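27/05/2025, dye workshop notebook, Kragh room

A long day and a good one, so I'm writing it up before tea while I still remember which jar was which (Jytte Norðdahl, if you're reading this, I did label them, only not very neatly!).

The onion skins from Sirkville came to 187 g once I'd picked out the papery bits of root. I covered them with cold water last night and brought them up slowly this morning, keeping the pot well below a boil for an hour. Strained through the old muslin, which needs replacing, and let it stand while I got on with the wool.
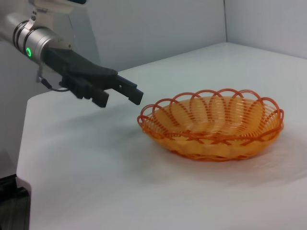 The wool was the Karken fleece, spun last winter, 121 g in 2 skeins. I mordanted it with alum as usual and left it to cool in the pot overnight, and I do think the slow cooling helps, though Jytte says it makes no odds and she has been at this a good deal longer than I have. It went into the onion bath damp and stayed there for 32 minutes. I'd meant to give it the full hour, but the colour was such a lovely warm marmalade already that I lost my nerve and lifted it out.

Rinsed in water of the same warmth, no felting, hardly any colour running. One end of the larger skein is paler where the tie was too tight. I make this mistake every single time, and I've written LOOSE TIES on the lid of the string tin in the hope that it sinks in.

The weld was less of a success. It came from the patch at Pisstead (yes, that really is what the lane is called, and yes, the seed merchant asked me to spell it twice) and was cut a bit early, before the flower spikes had properly opened. Pale lemon at best, and a little green in daylight. A pinch of chalk in the bath brightened it, but I wouldn't want to knit a whole jumper in it. I've kept back a short length for the sample card so we can compare it with the July cutting. 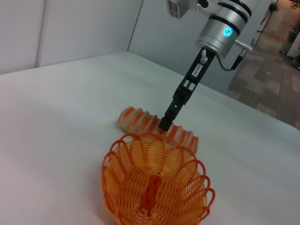 ## For next time

- Tie the skeins in four places, figure of eight, and loosely.
- Keep the leftover onion bath. There's plenty of colour in it for a second, softer batch, and I'd like to try a dip in iron water after.
- Ask Jytte whether her madder is ready to lift or wants another year.
- New muslin, and more alum, as the tub is almost down to the scoop.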